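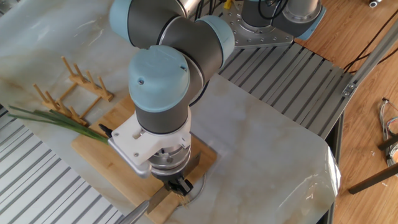
Why Do We Cut Green Onions on a Board?

A green onion is a young onion plant. It has two main parts. The leaves are long, thin and green, and the stalk ends are paler. Both parts may be eaten. The green leaves have a mild taste, and the pale ends are stronger.

Cooks usually chop green onions into small bits. Small bits spread through a soup or a salad, so that every spoonful has a little of the flavor.

In the picture, a bundle of green onions rests on a wooden cutting board, and a tiny pile of chopped bits has gathered where the knife blade meets the wood. Look for the paler ends of the onions. Which way do they point?

What the board does

A tabletop may be made of stone, glass or metal. These materials are hard, and a knife that strikes them soon becomes dull. Wood is softer. The edge of the knife presses into it very slightly and stays sharp for longer. The board also protects the tabletop from scratches.

After the chopping

A wooden board should be washed with warm water and soap. It should not be left to soak in the sink, as wood takes in water and may bend or crack. The board is wiped with a towel and then stood on its side so that air can reach both faces. A dish rack with upright pegs is useful for this. The pegs form slots, and each slot can hold a plate or a thin board.

Words to know

Blade: the flat, sharp part of a knife.
Dowel: a thin, round rod of wood. Some dish racks are made from dowels.
Stalk: the part of a plant that holds up its leaves.

Safety

Kitchen knives are sharp. Children must ask an adult before using one, and an adult must stay beside them the whole time. Younger readers may help by rinsing the onions or by carrying the chopped bits to the pot in a small bowl.

Text by Ingegerd Eide, Landmont Children's Learning Pages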